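How Long Does a School Shirt Last? Textiles project report
Marisol Tamayo and Rohani Simanjuntak 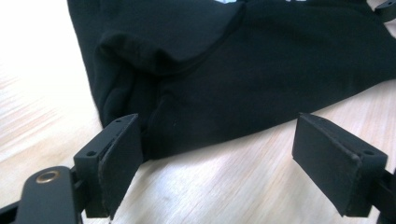
Fig. 1. Black garment laid flat on a wooden table.

Aim
Find out how long people in our year keep their clothes and why they stop wearing them. Also wanted to see if price made any difference.

Method
Paper questionaire, given out in March at lunch and in two tutor groups. 101 forms handed out, 53 came back filled in properly. Some people only did the front side so those were left out. Questions on: last item thrown away, how old it was, what was wrong with it, where it went after.
Rohani also rang the Povance charity shop and asked what they do with clothes they can't sell. Marisol did the wash test at home, cotton squares from an old pillowcase, one lot at 30 degrees and one lot at 60.

Results
Main reason for getting rid of something was that it didn't fit. Second was fading, mostly dark colours. Holes came lower than we expected. Hardly any forms said they had mended anything, and the ones that did were nearly all buttons.
Price didn't seem to matter much. Dear jumpers got binned for bobbling same as cheap ones.
Povance shop: unsold stuff goes in sacks to a rag merchant, who pays by weight. They get too many tops and never enough coats.
Wash test: the 60 squares shrank more along one edge than the other. Marisol thinks this is the warp direction, we didn't have time to check. Colour change hard to judge by eye, should of used a proper grey scale.

Problems
Only asked one year group. People guess how old their clothes are. The pillowcase had been washed loads already so most of the shrinking had probably happened before we started.

If we did it again
New fabric, more washes, and put the mending question on the front page where people will acually see it.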